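Keeping a home inventory before you need one
By Marleny Castaño

When I moved to Gerkgate I had contents insurance for years and no idea what was in my contents. Then the flexible hose under the laundry sink burst while I was at work, and the assessor asked me for a list. I wrote one from memory at the kitchen table and forgot the vacuum cleaner, the winter coats and a whole box of tools. These are the habits I have kept after this experience.

Start with one cupboard
Do not try to do the whole house on one weekend. Choose the cupboard you open the most and write down what it has inside, with brand, model and the price you remember. Next time take the linen press, then the garage. My neighbour Nelly Tamayo did only her kitchen and it came to more than $2,000, mostly in small appliances and pans.

Write the serial numbers
For the fridge, the washing machine and the television, the serial number is usually on a sticker at the back or inside the door. Copy it when you are moving the appliance for cleaning anyway. I put mine in a simple spreadsheet with 2 tabs, one for indoors and one for the shed.

Photograph the receipts
Thermal paper fades quickly, especially in a warm drawer. Photograph a receipt on the day you buy the thing and name the file with the item first, for example "kettle" and then the shop. If the receipt is lost already, a bank statement or the manual can help to show that you owned it.

Check the single item limit
Many policies pay only up to a certain amount for one item, unless you have listed it separately. Bicycles, jewellery and musical instruments are the usual ones. Ring your insurer and ask what your limit is, and ask them to send the answer by email -- it is easier to find later than a note from a phone call. 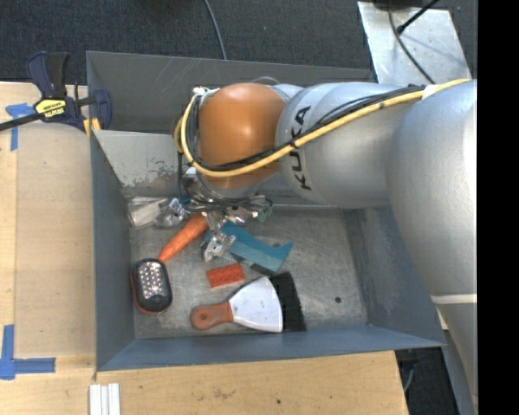

Reading time: 2 minutes

Do not forget the shed
Tools are bought one by one, so we do not notice how much they cost together. Ayanda Engelbrecht from our street lost a mower, a drill and a set of spanners in one night, and she could give a price only for the mower. I now list every tool over $80, and the small ones go together in one line as "hand tools, mixed".

Keep the list out of the house
A list in the desk will burn with the desk. Email a copy to yourself and give another one to a relative. Mine is with my cousin Flor, and I have hers.

Update it when the renewal letter comes
My renewal arrives in April, so I read the list then, with a cup of tea. I delete what I gave away and add what is new. Last time I also raised my excess by $200, after I checked that I could pay it without borrowing.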